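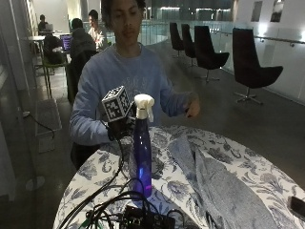 Kendinham recording programme: frequently asked questions

What is an episode?

One continuous recording of one person doing one listed task at a table, from the start tone to the stop tone. Most tasks use a few household objects, such as a spray bottle and a cloth. The Kendinham set needs 246 accepted episodes per task before training starts.

Which kits are in use?

Two. The Flirby is a handheld grip with a marker cube on top. The Orberg is worn on the hand and carries a flat marker on the back. Both are wired to the logging unit on the table. Files from the two kits go to separate folders and are never merged by hand. 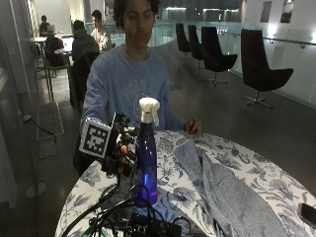
Hand-worn kit at the table, with the spray bottle and grey cloth set out.

Can I switch kits partway through a session?

Yes, between episodes. Stop the log, swap, and run the calibration routine again. It takes 55 seconds. An episode that starts on an old calibration is rejected at import.

Does the marker have to stay visible?

For most of the episode, yes. The fixed camera recovers hand position from the marker pattern. Gaps of up to 8 frames are interpolated; anything longer is flagged for review. Cables and sleeves are the usual cause of short gaps.

What should the free hand do?

Whatever the task sheet says. If the sheet is silent, use it as you would at home. It is not tracked, but it is labelled afterwards from the video.

Should I repeat the motion exactly each time?

No. Vary the starting position of the objects and your approach. Keep to a normal speed — slow, exaggerated movements train poorly.

I dropped something. Do I start over?

Keep going if you can recover, and tick "recovery" on the sheet. Recoveries are used in training. If the object leaves the table, stop the log and mark the episode void.

Does the room need to be empty?

No. Background activity is acceptable in shared spaces. Bystanders' faces are blurred at import, before files reach the labellers.

Where do the files go?

The logging unit writes locally, then uploads to the Rizzi server at the end of the session. Allow 215 MB per episode. Do not unplug the unit until the upload list reads "complete".

Who can withdraw an episode?

The person who recorded it, at any time before the August freeze. Quote the episode code from your task sheet.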